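The robot butler has been five years away for a long time. At the Nishad lab in Cunusberg, Dayana Quispe would settle for one that can let itself into the bathroom.

Her group works on household chores, and nearly all of the work is done in simulation. A virtual robot with two arms goes down a virtual hallway to a door. Quispe's team changes the floors, wallpaper and handles between runs, so the software can't simply memorize one house.

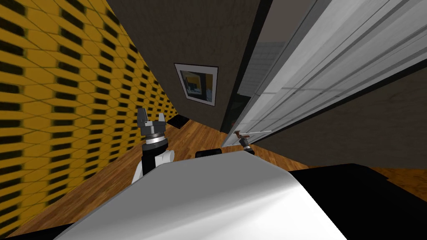
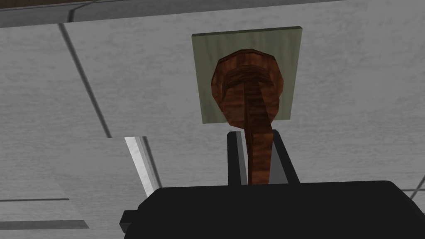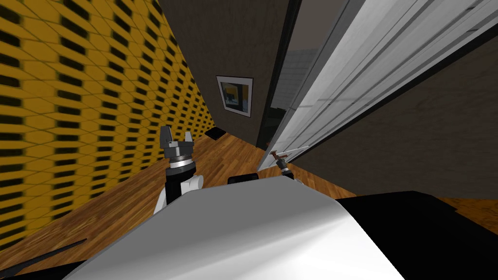 *Door practice in simulation. In the last picture, the right gripper is at the handle.*

Doors are only the first item on a list of 16 chores. In October the team could run 7 of them from start to finish in simulation, and 3 on a real machine. Folding a fitted sheet is not among them.

"People ask me about laundry and dishes," Quispe says. "I ask them how the robot gets to the kitchen."

Gusik, which makes shelving, wants the same skills on its shop floor, where carts and bins stay where they are put. Quispe expects that job to come first. Homes have pets, rugs and doors that stick. Her own apartment has a pantry door that takes a shoulder to open, and she has added one like it to the tests.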